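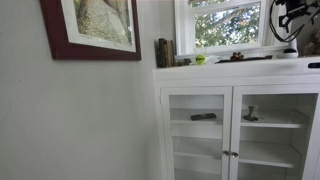

White wall with framed photograph, white built-in cabinet to the right.

gelley-whites

Color readings of white interior paint on walls, trim and built-in furniture, with aging and touch-up notes.

Version 2
Last updated 08/12/2025

Summary

gelley-whites is a table of spot color readings taken from painted surfaces in lived-in rooms, plus a smaller table of readings from painted test cards. It was put together to study how white paints drift apart over time when the same can is used on plaster, wood and filler. The house readings come from 34 homes in Gelley. The card readings were made at the Đàm workshop under fixed light.

The data is small and meant for checking methods, teaching, and comparing touch-up formulas. It is too small to train a general color model on its own.

Contents

readings.csv - one row per spot reading on a house surface
cards.csv - one row per reading on a test card
surfaces.csv - one row per surface, joined to readings.csv on surface_id
paints.csv - paint codes, sheen class, base type
notes.txt - free text from the survey sheets, lightly edited
CHANGES - version history

All tables are UTF-8, comma separated, with a header row. Missing values are empty strings. Do not read them as zero.

Main fields

surface_id: string, stable between versions
room_type: kitchen, hall, bedroom, living, bath, other
substrate: plaster, drywall, softwood, hardwood, board, filler, unknown
sheen: matte, eggshell, satin, gloss
L, a, b: CIELAB values, D65, 10 degree observer
years_since_coat: number, may be empty
years_source: receipt, owner, estimate
window_side: N, E, S, W, none
cleaned: yes, no, unknown

In surfaces.csv, "built_in" is a flag for cabinets, shelves and benches fixed to the wall. These were often painted later than the wall behind them and should be grouped separately when comparing age.

How the readings were taken

Each surface was wiped with a dry cloth and left alone for 25 minutes with the blinds closed. Readings were taken with a Tondis contact meter, calibrated on its white tile at the start of each room. Each spot was read three times and the median kept. The raw triples are not in this release.

Spots were chosen on a loose grid, skipping visible repairs, nail holes and the area right next to light switches. Where a picture or mirror could be taken down, an extra spot was read behind it and marked "covered" in the spot_kind field. Covered spots are the closest thing in the set to an unaged reference, but a wall behind a frame still darkens at the edges, and some owners had moved their frames over the years. Treat covered as a label for the position on the day of the reading.

Card readings used the Jenero white base in all four sheens. Half the cards were kept in a closed drawer and half on a south-facing sill. Cards were read at the start and again in September.

Known problems

Sheen is by eye for most house surfaces. Eggshell and satin are mixed up in places, mainly on trim. If your work depends on that split, merge the two.

years_since_coat is weak when years_source is "estimate". Dropping those rows changes the slope for kitchens a good deal and the slope for bedrooms hardly at all.

Oil-based trim paint yellows faster in dark rooms. Rows with window_side "none" therefore pull the b values up for gloss, and a plain average over rooms hides this.

One meter had a worn foot during the first round of visits. Affected rows carry meter_flag = 1. L reads low on these, a and b look fine. They were kept so that version 1 results can be repeated.

Smokers' homes are not marked. The survey sheet did not ask.

Loading

Any CSV reader will do. In pandas, pass dtype=str for surface_id or the leading zeros will be lost. Join first, filter second - the flags are spread over both tables.

Delta E is not stored. The helper script de.py computes CIEDE2000 between any two rows and needs numpy only. It does not check that both rows use the same illuminant, as all rows here do.

Changes from version 1

Added cards.csv. Split "wood" into softwood and hardwood where the sheet allowed it. Fixed swapped a and b columns in the hall readings. Removed duplicate rows from a bath that was entered under two ids. Renamed "age" to years_since_coat.

Privacy

Addresses, owner names and floor plans are not included. Homes are numbered in random order, and the numbers do not follow the order of visits. Paint receipts were used for dates only and were not copied.

License

Tables and notes: CC BY 4.0. Script: MIT. Cite as "gelley-whites, version 2" and give the file names you used. Corrections can be filed in the issue tracker with the surface_id in the title.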